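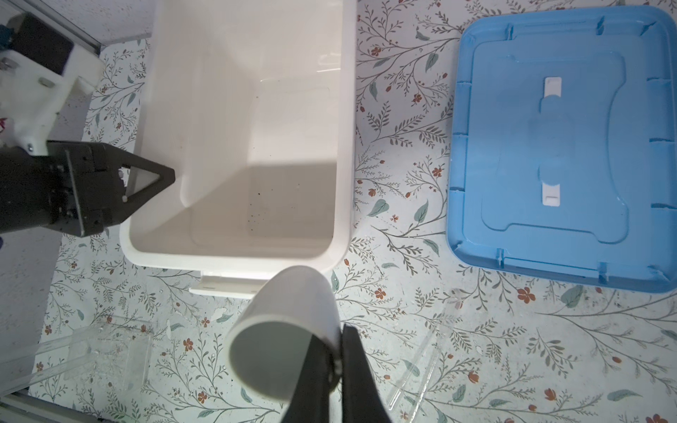 A white plastic bin, open, with small dark specks on the bottom.

Monday
By the Brundden news desk

Curbside food scrap pickup starts in Brundden next month, the town said Monday. First up are 1,000 homes on the Clodetmont side, then everyone else by spring if the money holds.

Pickup is every 2 weeks. Coffee grounds, peels, bread, eggshells all fine. No meat for now. No plastic bags, even the ones marked compostable, the Sabatier Road yard cant sort them.

Cost is $6 a month, added to the water bill. Renters in buildings with more than 40 units have to go thru the landlord.

Hauling goes to Flalo, which already does yard waste here. Sign up at town hall, side door, the front steps are still closed for repiars.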